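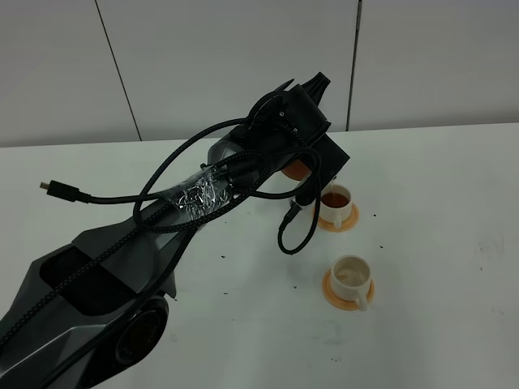
Caring for Hair Color Tools at Home

Residents of Clurkville who color their hair at home are advised to clean all bowls, brushes and combs promptly after each use. Dye that dries on plastic is difficult to remove and may tint the next mixture.

Rinse the bowl and brush under lukewarm water until the water runs clear. Wash with a mild dish soap, working the bristles apart with gloved fingers, and stand the brush upright to dry. Do not leave wooden-handled brushes to soak.

Items used for hair color should be kept apart from anything used for food or drink. Label the mixing bowl and store it in the bathroom — never in a kitchen cabinet.

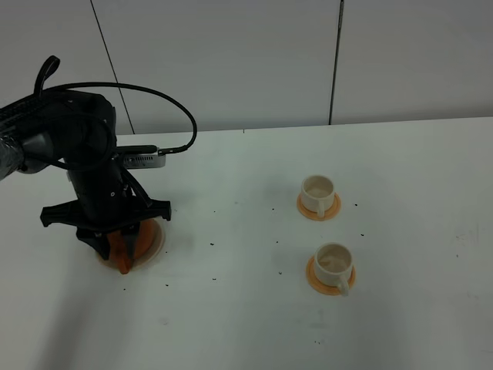

White cups on orange saucers. Keep tableware separate from coloring supplies.

Stains on a countertop should be blotted at once with a damp cloth. For marks that remain, apply a paste of baking soda and water, wait ten minutes and wipe. Test the paste first on a hidden area of stone or painted surfaces.

Mixed color must not be saved in a closed container, as pressure may build up. Follow the disposal directions on the package.

Questions about this page may be directed to Zainab Nwosu, Household Advice Desk, extension 2353. The desk is closed on Saturday.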